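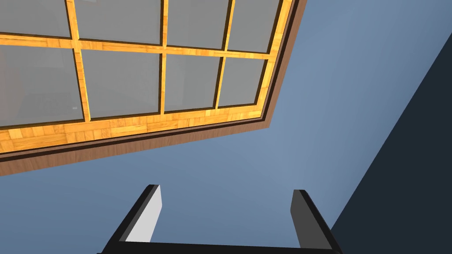
According to Coşkun, the arm did what its program told it to do, and this was the trouble: the program still believed that the window was farther away than it was. Coşkun, which runs the window handling software at the customer's site, sent this remark to us together with its first fault report, and our own tests have since confirmed it.

Furnance informs its customers of a fault in the approach function of the Folness gripper controller. The fault can cause the arm to continue toward a window or glazed panel after the distance signal has been lost. All users of controller version 5 are asked to switch off automatic approach until they have installed the correction.

The fault became known in February, when an arm at the Gunmont workshop touched a wooden window frame during a night run. One pane cracked. No person was inside the safety fence and there were no injuries. The operator stopped the cell by hand and kept the log files, for which we are thankful.

What went wrong

When the gripper comes near a panel at a steep angle, the distance sensor may lose its reading for a short time. The controller should then hold the arm still. In version 5 it kept the last valid value instead, and it did not raise an alarm. In the Gunmont case the old value was used for 2 seconds before the stop.

Our engineers repeated the fault in simulation, with the fingers open and nothing in the grip, in 48 runs with different arm positions and panel angles. It appeared only on steep approaches. The emergency stop circuit is separate from this function and worked correctly in all tests.

We must also say that our release testing was not sufficient. The approach function was tested with panels facing the gripper directly, and the steep positions were left for a later version. This was our decision and we regret it.

What customers should do

Please set the approach mode to manual in the cell menu and restart the controller. The change is active when the mode line on the start screen shows "manual". Cells which do not handle glass should also be changed, as the same function is used for all flat parts. Please do not remove or cover the distance sensor.

The correction makes the arm stop as soon as a reading is missing, and a person must confirm before it moves again. It is offered free of charge through the usual service page. Cells with the older two-finger controller are not affected - their approach function works in a different way.

Customers who have seen an unexpected movement, also a small one, are kindly asked to save the logs before restarting and to send them to Furnance service. The service line is open from 7 a.m. and accepts reports in English and Turkish.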